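4. Levelling and fixing the base cabinets

Read this section through before you start. The Tralden base units are supplied flat and should already be assembled as set out in section 3. Leave doors, drawers and shelves off until step 12.

You will need:
Spirit level, at least 1,000 mm long
Pencil and tape measure
Drill with 3 mm and 8 mm bits
Cross-head screwdriver
Two small clamps
Fixing pack B (screws, brackets, connecting bolts)

CAUTION: Check for pipes and cables before you drill into any wall. Turn off the electricity to the sockets on that wall while you work.

CAUTION: The wall plugs in fixing pack B are for solid brick or block only. For plasterboard, buy fixings that suit the board and the load.

4.1 Finding the high point

1. Clear the floor along the wall and sweep it.
2. Lay the spirit level on the floor against the wall and move it along in stages. Mark the highest point with a pencil cross on the wall.
3. Do the same 560 mm out from the wall, where the front legs will stand.
4. Take the higher of the two marks. Measure up 870 mm from it and draw a level line along the whole wall. The tops of the cabinets will sit on this line.

Note: If the floor falls by more than 20 mm over the run, the legs may not reach. Order the long leg set (part 64) before going further.

4.2 Setting the legs

5. Push one leg into each of the four sockets under the cabinet until it clicks. Cabinets wider than 800 mm have a fifth socket in the middle, and this must be used.
6. Turn each foot until the leg measures 150 mm from the underside of the cabinet to the floor.
7. Stand the corner cabinet in place first. If there is no corner, start at the end nearest the sink.
8. Turn the feet by hand until the back edge meets the pencil line. Level from side to side, then from front to back. Go round all the feet again, as moving one will upset the others.

Do not drag a cabinet with the legs fitted. They are strong when pressed straight down but will snap if pushed sideways. Two people should lift anything wider than 600 mm.

4.3 Joining and fixing to the wall

9. Bring the next cabinet alongside and level it in the same way. Clamp the two together at the front edge, with a scrap of card under each clamp so that the finish is not marked.
10. Drill through both side panels with the 8 mm bit at the two dimples near the front. Fit the connecting bolts and tighten them by hand, check the level, then tighten fully.
11. Screw a wall bracket inside each cabinet at the back, 95 mm in from each side. Mark the wall through the slot, drill, plug and fix. If there is a gap behind the cabinet, pack it before tightening or the back will bow.
12. Fit the shelves, drawers and doors as shown in section 5.

4.4 Protecting the floor and finishing off

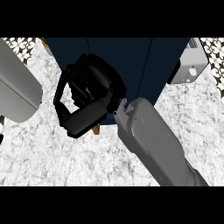
Hard floors need some care at this stage. The plastic feet will not scratch tile or stone, but grit trapped under them can, so wipe the bottom of each foot before it goes down. On a pale, veined marble floor next to a dark navy-blue cabinet, any gap along the bottom is easy to see, and it is worth scribing the plinth to the floor even where the fall is only a millimetre or two. Run a pencil along a flat offcut to mark the line, then plane down to it - a saw tends to chip the finish.

13. Clip the plinth to the front legs. The clips slide in the groove along the back of the plinth and should line up with each leg.
14. Press the clear sealing strip on to the bottom edge of the plinth. Do not glue the plinth to the floor, or the legs cannot be reached later.
15. Check the level again after the worktop has been fitted. Stone worktops are heavy and the feet may settle slightly. Adjust from the front with the plinth off.

Note: Missing or damaged parts should be reported to the Risum parts desk. Have the number from the label on the inside left panel to hand.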